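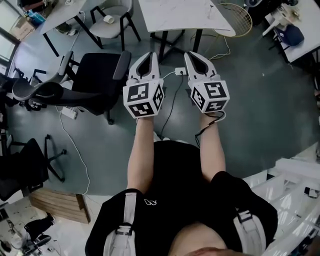
Tracking stack: pose fusion moves to 0.9

The 0.9 branch of the hand-held gripper tracker was merged on 2018-05-17 and is now the default at both Drendthorpe and Prundley. The main change is in how the cube poses are estimated. Up to 0.8, each visible face of a marker cube was solved on its own and the face with the lowest reprojection error won. With two faces in view at a shallow angle, the winner could swap from one image to the next, and the gripper pose jumped with it. Lerkov, the replay tool, showed these jumps as short spikes in wrist rotation.

In 0.9 all corners from all detected faces go into a single solve against the cube model. The result is passed to a filter that holds position, velocity and orientation for each gripper separately. If a cube is lost, the filter coasts for up to 170 ms and then marks the pose as invalid. It does not restart from the last good value. Downstream code must check the validity flag, as Tian already does when it builds trajectories.

We replayed 314 recordings from March through both versions. Face swaps were the largest single source of rejected segments under 0.8; under 0.9 the remaining rejections are mostly motion blur and cubes turned edge-on near the shoulders. Two recordings got worse. In both, one cube had been refitted a quarter turn out from its model file, which the old solver tolerated and the joint solve does not. The loader now compares the face IDs with the model at start-up and stops with an error if they disagree.

Other changes:

Left and right cubes must use separate ID ranges. Shared ranges were allowed in 0.7 with a warning.

The corner refinement window scales with the apparent size of the marker. The fixed window is still there behind the old option and will go in 1.0.

Lerkov loads recordings of up to 2592 images without paging. Longer ones are split, and the split points are shown on the timeline.

Log files are capped at 2000 lines per session - raise the limit in the config if you are chasing a detector fault.

Known problems: a marker face reflected in a glossy surface can still be detected as a real one. The joint solve normally throws it out as an outlier, but if it is the only face found, the pose will be wrong and flagged as valid. A check against the predicted pose is in review.

Calibration files from 0.8 can be read without conversion. Cube model files cannot, and need to be exported again before the first run.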